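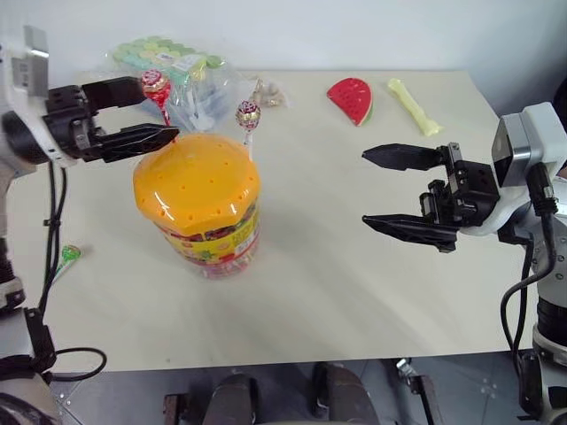 Two-arm setup with the candy jar, both grippers open.

September 12, 2022
By Oluwaseun Igwe

Lekari is a method for teaching two robot arms to share a job by copying people. I've worked on it at Wumthorpe for a while now, so forgive me if I get carried away! The name covers both the training recipe and the set of tabletop tasks we test it on (the candy one is my favorite).

The idea came out of Tenov, an older approach where each arm learned by itself and they mostly got in each other's way. In Lekari a single policy looks through all the cameras at once and picks the next short stretch of motion for both arms together. A person steers the arms through the task first, and those runs are the only training data. For lollipops and a jar we recorded 175 runs in August, which took two of us nearly 17 hours.

Lollipops are harder than they sound. The stick is thin, the head is round and slippery in its wrapper, and the holes in the lid are small, so a tiny tilt in the grip means a miss. We also leave toys and other candy on the table so the policy can't just memorize a clean one.

In our last test it placed the stick in 18 tries and dropped it in 4. Effiong, the version with touch sensing in the fingers, is still being tuned, and I don't have numbers for it yet.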